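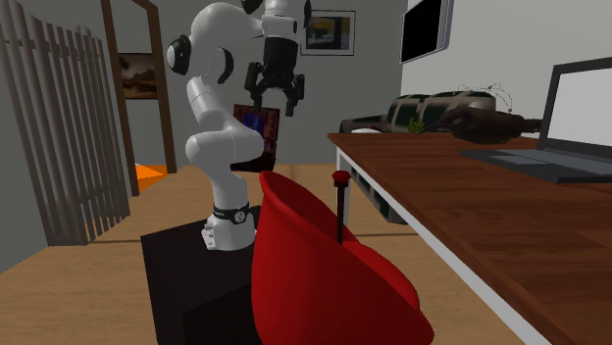 Plemby: a catalogue of diary and letter novels

Plemby is a plain text catalogue of novels told wholly or mostly through diaries, letters or a mix of the two. It has 1,623 records, one per novel. Each record gives the title, author, year of first publication, the form the story takes, who is supposed to be writing, and a short summary in our own words.

It began as a reading list kept by Heather Innes for the Kirkport reading group and was moved into a shared file when the list got too long to scroll through. Pentti Ojala and Aino Mäkelä added the Finnish and Swedish titles.

What is in the folder

novels.csv has the main table.
summaries.csv has the summaries, matched to the main table by the id column.
editions.csv lists later editions where the text changed in a way a reader would notice, such as a cut chapter or a new ending.
juntunen.txt explains the Juntunen codes used in the form column.

All files are UTF-8. Fields are separated by semicolons, so commas in titles are safe. Please check that your spreadsheet program has not turned the year column into dates.

The form column

The codes are D for diary, L for letters, M for mixed, and F for a framed story, where somebody in the present finds or rereads old papers and ordinary narration takes over. F is the hardest to apply. A novel where the heroine looks at her diary once in chapter one and never opens it again does not count and should not be in the table. If the diary comes back at least 2 times after the opening, we include it. 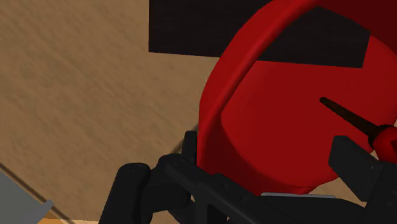
Oskari Karppinen went through all the F records last winter and moved 91 of them to M. The old code is kept in the column form_before, so anyone who used an earlier copy can see what changed.

Summaries

Summaries are between two and five sentences long. They cover the set-up and the main people and stop before the last third of the book. We don't copy publishers' blurbs. If you find one that reads like a back cover, tell us the id and we will rewrite it.

Tuulikki Miettinen checks new summaries against the book itself when the library has a copy. Records she has checked have a y in the checked column. An empty field means no check has been made, so treat those with some care, especially names and family relationships.

Known gaps

Crime is thin. Novels for children are left out altogether, apart from 6 that were in the original reading list and have been kept for old times' sake.
Translated novels are listed under the English title if there is one. The original title is in title_orig, but this is blank for most of the older records.
Publication years before 1850 come from several library catalogues that do not always agree. We used the earliest year given.
Serial novels are dated by the first instalment.

Making changes

Send corrections through the Istetti page, one record per message, with the id in the subject line. New titles need the author, the year and a note on which form code you think fits. New copies of the files go up in January and June.

Use and credit

You may copy and change the tables and summaries freely. If you publish something based on them, please name Plemby and say which copy you used (the month is in the first line of novels.csv).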